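A Hand-Held Gripper From the Back Bedroom

Interview by Wenceslao Leiva
Stimville, Feb 11, 2019

When I come to the shared workshop on Brekeck Street, Humaira Paracha is already filing the edge of a printed part. She does not stop for my first two questions. "I listen better when my hands are busy," she says, and asks me to hold the lamp.

She is building a hand-held gripper. A person carries it, closes the fingers on an object, and the camera on the tool records how it was done. Later she wants to teach the same movement to a small robot arm, which Kuo-hua Hsieh is building at the next table. The arm has no name yet. The gripper is called Podetti, after a teacher she had at school.

The first version was made from aluminum and it was too heavy. "After ten minutes my wrist was finished," she tells me. "I could pick up a sock, but I could not pick up a second sock." She changed to a printed bracket with slots cut in the sides, and this decision cost her most of June. The slots were weak at the corners. She printed the bracket again and again, with a larger radius each time, until it did not crack when she squeezed hard.

I ask why she chose clothes for her first task. Many builders begin with blocks or cups.

"Because I have clothes at home every day," she answers. "With a cup you know where it is. With trousers, you pull one leg and the other leg goes somewhere else. I wanted the difficult thing first, so that I am not proud too early."

The fingers are long and flat, and yellow because this was the filament she had. Each one has an oval opening near the end. Kuo-hua wanted them closed and solid, and they argued about this for some evenings. She kept the openings, as they let her see a little of the cloth behind the fingers.

Her goal is 3000 recorded grasps. On the day of my visit she has 104 that she considers good. She deleted the first 48 when she found that a screw had become loose and the fingers were no longer parallel. "It was a sad evening," she says. "But bad recordings are worse than few recordings."

Most of the recording is done at home, on a bed by the window, and she shows me how one attempt with the jeans starts.
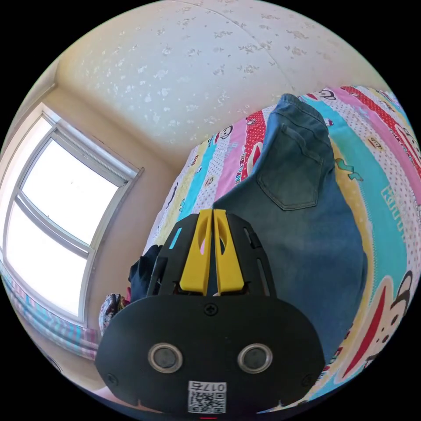

What comes next

The next part is the handle. It is comfortable for Humaira, but Lok-yiu Kuo, who helps with the recordings, has smaller hands and cannot close it fully. They are testing a softer spring. After this, the arm must learn from the first 100 grasps, even if the result is poor.

"I expect it will pull the jeans onto the floor," Humaira says. "Then we will record also how to pick them up from the floor."

She is willing to share the drawings with other builders, but she first wants to correct two holes that are in the wrong place. She has marked them with a pencil on the paper copy, and she asks me not to photograph that page.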